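Trurnus Break Room Robot - Frequently Asked Questions

Last updated Nov 10, 2019

We've had a lot of great questions since the two-armed robot started work on the third floor in August, so they've been collected on one page. If yours isn't covered, write to Ariel Saludo in Workplace Services or drop a note in the box by the elevators.

What does the robot do?

It clears up after lunch. Food goes out of the bowls and trays, used cups and wrappers get collected, and whatever people want to keep is packed into a bag. It works on the shared tables only. Your own desk is off its list unless you sign up for the pilot (see below).

Is it fast?

No! A person can clear a table in a couple of minutes and the robot takes a good deal longer. But it starts at 1:30 and keeps going while the rest of us go back to what we were doing, and that's the part we love.

Who lost a job over this?

Nobody was let go. The evening cleaning crew, who are employed by Narance, kept the same hours and the same pay. Their first hour used to be all food waste on two floors. That hour now goes to the labs and the stairwells, which the crew had been asking to get to for ages. Their contract is up for renewal next year like it always would be, and we will post any changes to it on this page before they take effect.

Did anyone's work change?

Yes, and more than we expected. Mark Anthony Yap moved from the front desk to looking after the robot in the mornings. He finished the Panagiotou operator course in August and got a pay step for it. He checks the grippers, goes through the log from the day before and picks out the jobs that need more practice. Two people from the cleaning crew are taking the same course now, on paid time, and there are seats left if you're interested.

What has been hard for it?

Soft, see-through and floppy things. Clear plastic is tricky to pick out against a table, thin bags fold up in the fingers, and paper shopping bags have to be held open with one hand while the other one loads. Seafood lunches are their own adventure - lots of odd shapes, and all of them slippery.

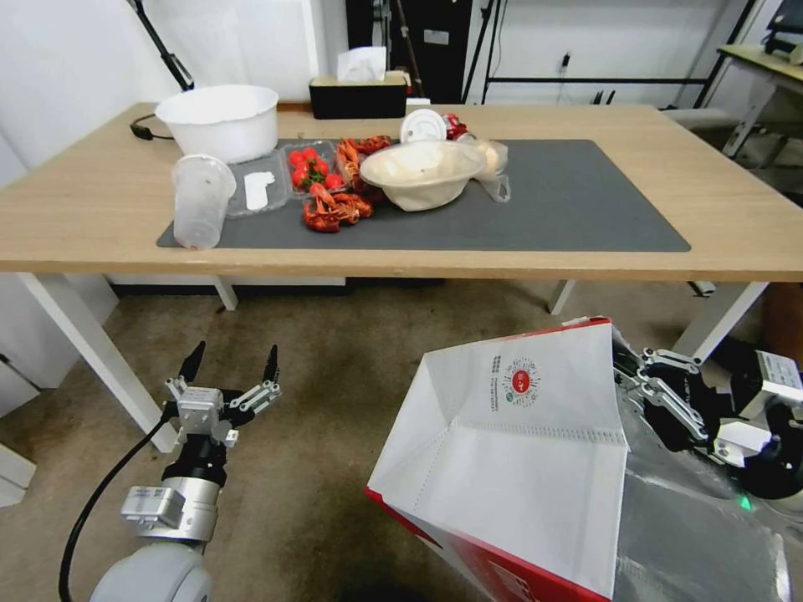

Crayfish, cherry tomatoes and takeout containers on the table, with the right gripper holding the paper bag open.

How many tables has it done so far?

We logged 657 table clear-ups through the end of last month. In 383 of them the robot got from start to finish with no help. In the other 274 a person stepped in at least once, usually to free a bag or pick something up off the floor. We think that's a wonderful start, and Mark Anthony has the week-by-week chart if you want to see it.

Do I need to do anything differently at lunch?

A few small things help a lot:
Pour leftover drinks in the sink.
Take your phone, badge and keys with you.
Leave containers on the table, not stacked on a chair.
If you want to keep your leftovers, put a yellow sticker on the lid.

Can I stay at the table while it works?

Please move to another one. The arms slow down if you come close and stop if you touch them, but it's still a machine with two long arms. The red stop button is on the wall by the fridge and anybody may press it. You won't be in trouble for pressing it.

Does it record me?

It has cameras and they are on during a job. Video is stored on the Volar server in our building for 30 days and then erased. Managers can't get at it, and it is never used for attendance or break times. Ariel can show you what a recording looks like.

It threw away my lunch. Now what?

Sorry! Send Ariel a line and you'll get a meal voucher the same day.

How do I join the desk pilot?

Sign up on the sheet outside room 261. You can drop out whenever you like.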